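Visit report: writing residency open day at Sullell
2023-01-23

Sullell opened its residency building to prospective applicants for one day, with a printed schedule and a sign-in sheet. I write short fiction and some genre nonfiction, and I went to find out what the spring term consists of, as the website gives little beyond the fee and the deadline.

The day was divided into a tour, a sample workshop and a session on applications. The tour covered the ground floor reading room, the print shop and the upstairs studies. Each study has a desk, a lamp and a door that locks. Wi-Fi reaches the reading room but drops out on the stairs, and staff confirmed that this will not change before the spring.

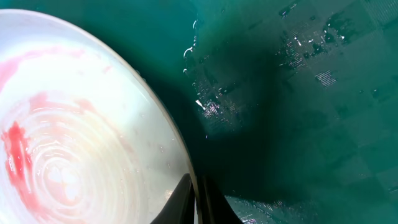 The print shop is run by Rondance, a small press that leases its space from Sullell. Residents may use the risograph after an induction. Rondance also publishes the end-of-term chapbook, in a print run of 600. Contributors receive 3 copies each and keep all rights after first publication. The December issue was on display. Paper stock is good, margins are tight at the gutter, and one story had its section breaks dropped in layout.

The sample workshop used the Pawłowska method, which I had read about but had not tried. A participant submits 1,000 words in advance. The group reads them silently, then each reader states what the text establishes as fact, with no opinion offered until the list is finished. The author does not speak during this stage. It took most of the first hour for a single piece and exposed two continuity errors.

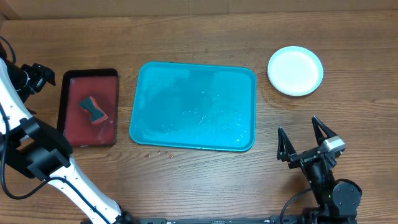 The second exercise was on point of view and inventory. Participants were asked to write one paragraph in which a character enters a room and registers only what that character would have reason to notice. The instructor's advice was to choose the object that carries the information and leave the others alone. Take a wooden table with a red-lined tray, a turquoise tray and a round white plate set out in a row. A hungry character sees the plate first, and a tidy one sees that the row is uneven. Most drafts read aloud listed everything, mine included. The second attempt was shorter in every case.

The application session was the most useful part. Selection is by a panel drawn from Sullell and Takgate, the reading series that hosts the closing event. 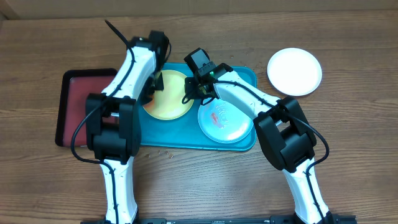 Requirements are a writing sample, a one-page project statement and a reference. The sample may be an excerpt, but a synopsis must then be attached. Previously published work is accepted if the publication is named. Simultaneous applications to other residencies are allowed. Manuscripts go in as a single file, double spaced, with no name on any page after the first.

Two points remained open. Staff could not say whether the spring term will include individual manuscript meetings, and the policy on translated work is being rewritten. Answers will be posted on the application page.

I plan to apply with the opening chapter of the novella and have started cutting it to length.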